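Arnora Bench Guide, revision of December 2018
Section 6: Running the Processor Swap Trial

Read this section before you book time on the bench. The paper that goes with this method reports a result, and most people who ask us for the guide want to get the same result by Friday afternoon on different hardware. They usually don't. The steps below are the ones we follow ourselves, including the ones that make the numbers look worse.

6.1 What the trial measures

A trial is one attempt to take a processor from a holder on the fixture plate and seat it in the open socket of a desktop workstation, or to take it out of the socket and return it to a holder. The policy under test is Simon. The baseline is Callow, a scripted routine with a force stop and no learning in it at all.

Run both. A Simon score with no Callow score next to it tells you very little. On our bench the script did better than we had expected, and the first draft of the paper had left it out.

6.2 Before you start

1. Lay the tower on its side on the slatted table, side panel off, board facing up. Unplug it from the wall.

2. Set the fixture plate beside the tower. It should not rock when you press on a corner. If it does, fix that now.

3. Start the Flornus logger and check that the wrist view and the fixed view are both recording. Compare the clocks. If they differ by more than 50 milliseconds, restart the logger. Do not try to line up the files afterward.

4. Look at the socket contacts under a bright light. A bent contact ends the session for that board, whatever the policy did or didn't do.

5. Raise the lever and open the load frame all the way for a seating trial. A half-open frame is the most common operator mistake in our logs.

CAUTION: Keep your hands out of the case while the arm is enabled. The force limit protects the socket. It was never tuned to protect fingers.

CAUTION: Wear a grounded wrist strap whenever you touch the board or a processor.

6.3 Views from the bench

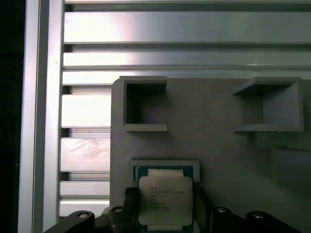
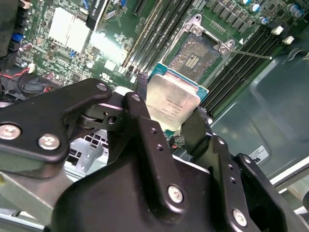
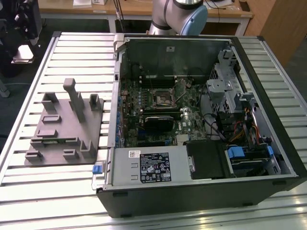
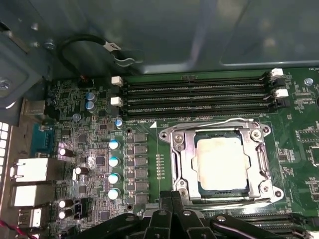 6.4 Running a block

A block is 50 trials. Do not stop early because things are going well, and do not stop early because they are going badly.

1. Draw the next row from the trial sheet. The row gives you the policy, the holder, and the starting offset. Do not swap rows around to save a walk to the plate.

2. Place the processor in the holder by hand. Check the alignment marks against the row.

3. Clear the table and enable the arm.

4. Start the trial from the Flornus panel. Hands off until the panel shows DONE or STOP.

5. Score the trial before you look at the policy's own confidence value. The panel hides it until you press Score, and there is a setting that turns this off. Leave that setting alone.

6. Disable the arm, then inspect the socket. Enter any damage under Notes, even if the trial was scored as a success.

NOTE: "Seated" means flat in the socket with no hand help. A processor resting on the rim of the socket is a failure. So is one that drops into place when you bump the table. We had to write this down in September after two operators scored the same block and came out with different totals.

NOTE: Thermal paste changes how a chip looks to the cameras and how it slides in the fingers. Record each processor as clean or coated and keep the two groups apart in your results. We have not tested enough coated parts to claim anything about them.

6.5 If the trial stops

STOP with code 3 means the force limit was reached. Back the arm off with the pendant, straight up, in small moves. Score it as a failure.

STOP with code 5 means the wrist view was lost. Reseat the camera cable and repeat the row. This is the only code that allows a repeat, and the repeat must be marked as one. If you see it more than twice in a block, throw out the block - the cable is failing, and the frames just before each dropout are probably bad as well.

If the panel freezes, hit the emergency stop, then restart Flornus. The row counts as a failure for whichever policy was running. People argue with this rule. It stays, as our early logs had a suspicious number of freezes in trials that were already going wrong.

6.6 Reading the result

Simon was trained on 3000 recorded demonstrations from one bench, with one model of workstation. The number that gets quoted comes from 500 trials on that same bench. Treat it as a result for that bench.

When we moved the fixture plate to a spot the policy had never seen and ran 375 more, the lead over Callow shrank to something we would not care to defend in front of a reviewer. Both sets are in the results folder. Please cite both or neither.

Some things the trial does not show:

It does not show that the policy can find the socket on a board it hasn't seen. We have not tried it.

It does not show a full repair. Closing the load frame and lowering the lever are scored separately, see Section 7, and the scores there are lower.

It does not show that learning was needed. On clean parts with the plate in its usual place, the script was slower and failed in duller ways, and for a shop doing one model of machine all day it may still be the better choice.

6.7 Shutting down

1. Return the processor to its tray, contacts protected.

2. Park the arm and switch off its power.

3. Copy the Flornus folder to the shared drive before you rename anything in it. Include the stopped trials.

4. Fit the plastic cap on the socket if the board will sit overnight.

5. Sign the trial sheet. Unsigned sheets are left out of the totals.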